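Courses > Interior Fit-Out Studio > Project Reports > Group 6

Surface Coverings and Small Storage in a Compact Enclosure
Final report, submitted 13 July 2022

1. Purpose

The project concerned the lining and furnishing of a compact enclosure with an aluminum extrusion structure. The assignment asked for three items: a wall covering applied to every interior panel, a floor covering that contrasts with the walls, and a small amount of storage at the back that can be reached from the open front. The budget was limited and the structure itself could not be cut or drilled. All fixing therefore had to use the existing bars, adhesive, or the weight of the objects themselves.

The report covers selection of the coverings, the order of work, the storage arrangement, and the results of a short inspection carried out after the coverings had been in place for the required period. Costs are summarized in section 7.

2. Wall covering

Two types of covering were compared. The first was a plain matte sheet in light gray. The second was a floral wallpaper with a deep teal background and large flowers in pink and orange, with smaller areas of light blue and white. Samples of both were ordered from Werkia and taped to spare panels under the studio lights.

The plain sheet was easier to cut and had no pattern to align. It also showed every thumb mark, and the seams were visible from the front at normal standing distance. The floral paper hid both. A seam that runs through a leaf or a petal is hard to find even when its position is known. Small errors in trimming are also less visible on a dense pattern. The group selected the floral paper for these reasons, although two members preferred the gray on appearance.

The disadvantage of a large pattern is waste. Each drop has to be shifted until the motifs line up, and the offcut is often too short to use elsewhere. Our first cutting plan did not allow for this and we had to reorder one roll. The revised plan treated the side walls as the priority and used shorter pieces on the upper panel, where only a narrow band is needed.

3. Floor covering

A gray marble-patterned surface with faint white veining was used on the floor. A second busy pattern was ruled out early, as small objects placed on it would be difficult to find. The gray also separates the floor from the teal of the walls, so the line where they meet is easy to follow by eye.

The floor was fitted after the walls. In our first trial we did it the other way round and spent most of one session removing paste from the surface. The order was changed and the problem did not come back.

4. Order of work

The panels were cleaned with a damp cloth and left overnight. The side panels were papered first, then the back, then the upper panel. Paper was smoothed from the center outward with a plastic blade. A cloth was kept for the edges next to the aluminum bars, where the blade tends to catch.

Corners took longer than planned. The bars sit close to the panels and leave little room for a knife. The method we settled on was to cut the paper slightly oversize, crease it against the bar with a ruler, pull it back, trim along the crease with scissors, and press it down again. It is slow but gave a cleaner edge than a knife used in place.

Bubbles were treated on the following day. Most had gone flat without any action. The rest were pricked with a pin and pressed. One bubble on the upper panel was left alone, as it is above the normal line of sight.

5. Storage at the back

Storage consists of a hook rack and a small shelf. The rack is black, with a row of small hooks, and is mounted on the horizontal bar near the center. The shelf has a white frame and pale yellow-tinted boards and stands directly below the rack against the back wall.

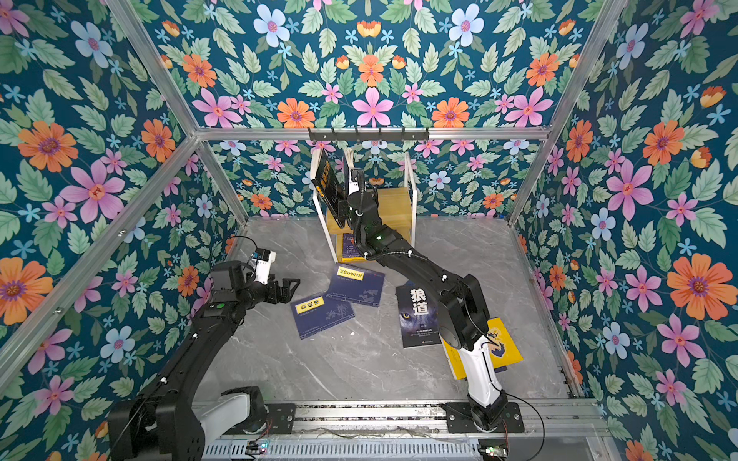

The position of the rack was decided by reach. Placed at one side, the hooks were convenient for one hand and awkward for the other. Placed near the center they could be used equally well by either. The same argument applied to the shelf, and stacking the two in one vertical zone left the floor on both sides free for work.

The shelf was chosen from the Trustenent catalog after we had rejected a deeper unit. The deeper unit held more but took up floor area that the assignment asked us to keep open. It also hid a large part of the back wall. The white frame is light enough to lift with one hand, so the floor behind it can be wiped without unloading everything first.

Books were used as the test load. They are flat, rigid, easy to replace, and have a clear upright position, so any lean is obvious. One black book with yellow lettering was assigned to the top of the shelf at the left. A dark blue book was assigned to the lower level. The top position is the more exposed of the two - there is no board above it to limit movement - and it was checked more often for that reason.

Cables are the weakest part of the arrangement. A bundle of white cables rises near the top center of the shelf. White was acceptable next to the frame but stands out against the teal paper. A cover strip in a matching color was considered. It was not bought, because the budget had already been used on the extra roll of wallpaper.

6. Inspection

The coverings were inspected by two members working separately, each with the same checklist. The list had four headings: seams, corners, floor edge, and storage. Remarks were compared afterward and any difference was settled by looking again together.

Seams. No open seams were recorded. One motif on a side wall was found to be slightly out of line with its neighbor. It was visible only from close range and was accepted.

Corners. Two places were recorded where the paper had lifted next to a bar. Both were pressed back with a small amount of paste. We think the cause was dust left on the panel after cleaning, although this was not tested.

Floor edge. The edge was straight along the sides. At the rear, a thin gap was recorded and closed with clear sealant.

Storage. The shelf did not rock when pushed lightly at the top. The rack could be moved sideways along the bar by hand if enough force was used. The fixing was tightened and the check repeated with a satisfactory result.

A wear test was also carried out on an offcut of the wallpaper, mounted on a scrap panel. It was wiped 1,000 times with a damp cotton cloth under light hand pressure, the count being shared among the members. There was no loss of color in the center of the sample. The cut edge began to fray before the test was complete, and we would recommend sealing any exposed edge that is likely to be cleaned often.

7. Costs

Total spending was 2,184, against an allowance that included the tools. The largest item was wall covering, followed by adhesives and blades. The second roll of wallpaper accounted for 80 of the total. A correct pattern allowance in the first cutting plan would have avoided this. Tools remain with the studio and can be used by the next group.

Prices from Căpraru were obtained for the floor surface as a comparison with our first supplier. The material was similar and delivery was slower, so the order was not moved.

8. Discussion

The main technical result is that a dense pattern tolerates imperfect work much better than a plain surface. This was expected from the course reading, but the size of the difference was a surprise. The gray sample panel was made by the same people with the same tools and looks clearly worse.

The pattern has a cost in use as well as in material. Brightly colored items held up against the wall are harder to pick out than they were against the gray sample. On the floor this is not a problem. A user who expects to work mostly with small colored items at wall height should probably choose a quieter paper - or keep the floral paper for the sides and leave the back plain.

The storage is adequate for light use. Items on the hooks should be kept short enough to clear the top of the shelf. We did not test the shelf with heavy loads and make no claim about its limit.

9. Further work

The following items are open and will be passed to the Skedcombe studio group in August:

- a cover or sleeve for the white cables
- edge sealing of the wallpaper next to the bars
- a heavier load test on both levels of the shelf
- a repeat of the corner inspection after the summer, when the room is warmer and the paste has had time to age

The cutting plan, in its corrected form, is stored with the sample panels.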